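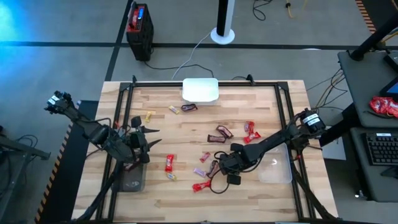 Sort table with mixed candy out and the three containers in place.

Ticket 3012
Subject: Pikell bin totals wrong after mixed candy sort
Product: Pikell stock counter, desktop
Site: Likance sample room, table 2
Opened by: Salamatu Gbeho
Priority: Normal
Status: Resolved, one item open

Reported problem
We break down mixed bags of wrapped candy and sort them into bins by wrapper color before the pieces go back on the shelf as single-color stock. Each bin is weighed when the bag is finished, and Pikell turns the weight into a piece count. The total for the whole bag comes out right. The split between bins does not. On the last bag the red line showed 68 pieces, and a hand count of the same bin gave 62. The brown line was short by the same number. The scale was checked with a 500 g weight before and after and read correctly both times.

Expected: bin count matches hand count.
Seen: red high, brown low, total correct.

Bin assignment when reported
Gray, left side: yellow and gold
White, back: brown
Clear, right side: red and pink

Log

9:10
Asked for the piece weights entered for each color. Red was stored at a lower weight than brown. Values came from the supplier sheet and were entered once, in November. Not changed after that.

9:25
Asked whether the bins are tared separately. They are. The three bins are different sizes and different plastics, so a shared tare would show up as an error in the total as well, and the total is fine. Tare ruled out.

9:40
Swapped the red and brown lines in Pikell and weighed the same two bins again. The error moved with the bin contents and did not stay with the line. Software line setup ruled out. This points to what is in the bins.

10:05
Emptied the red bin and went through it by hand. No foreign items, no empty wrappers. It did contain several long bars in red film mixed in with short pieces in red film. The stored piece weight is for the short piece. A long bar weighs more, so Pikell reads it as more than one.

10:20
Emptied the white bin. Mostly brown wrappers, but also some with as much pink or red printing as brown. The operator's note for these was "brown enough."

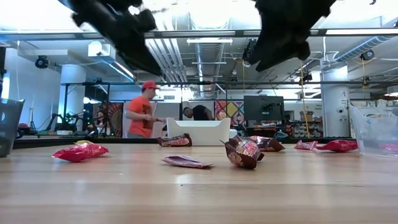
Color as the only sort rule is the weak point. It works for plain wrappers and fails for printed ones, and most of this assortment is printed. The brown packets on the table carry red, pink and white, and there is a pink one toward either side – the one on the left is also close enough to red that two people could place it differently. The white bin at the back has a lowered front edge and is the easiest one to reach into from the middle of the table, so doubtful pieces may drift there by habit. This last point is a guess and was not tested.

10:45
Ran a small trial. Same bag, tipped out again, same bins, but with a written rule: sort by the color that covers most of the front face, ignore the logo and the ends. Brown improved. Red did not. Long bars were still going in with short pieces, as the rule says they should.

11:00
Looked at spacing. When pieces are tipped out in a heap, the ones underneath show only an end or an edge, and the end color is often not the face color. Several red wrappers have a gold strip or gold edge and can read as gold when covered. Asked for pieces to be spread so that they do not overlap before sorting starts.
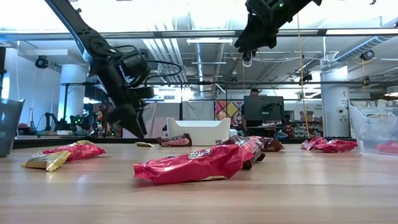
Cause
Two faults adding together.
1. Red stock holds more than one piece size under one stored weight. Long bars inflate the red count.
2. Printed brown wrappers are split between brown and red depending on which side is up and what is lying on top. Moves pieces out of the brown line.

The fact that the red surplus and the brown shortage were equal on the reported bag is a coincidence. Earlier bags from the same table were checked in the history, and the two figures differ on all of them. The total on those bags was off by a little as well, but within the tolerance set in Pikell, so no warning was raised.

Fix applied
– Long bars now have their own line and are weighed before anything else goes into the clear bin.
– Red and brown piece weights were re-entered from a weighed batch instead of the supplier sheet.
– Tolerance on the bag total was tightened by one step.
– Purple wrappers go with pink. There was no rule for them before, and they were going wherever the last one went.
– Face color decides. If a piece is lying on its side or partly under another, turn it face up first.

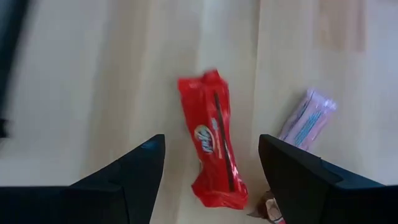

Retest
13:15
Full bag run with the new rule. Red, brown and yellow lines matched the hand count. Long bar line matched. Bag total matched.

13:50
Second bag, different operator, no coaching beyond the printed rule. One mismatch on brown, a single piece, traced to a brown and pink wrapper placed in the clear bin. Accepted by site.

Open item
Site asked for color labels on the bins. Brerel supplies these for the white bin, but the left bin has holes in its side and the label does not sit flat. Kyei has a clip-on holder that may fit. Salamatu to measure the rim and reply on this ticket.

Ticket stays open for the label only. Please open a new ticket for any further count errors and attach the Pikell history for that bag.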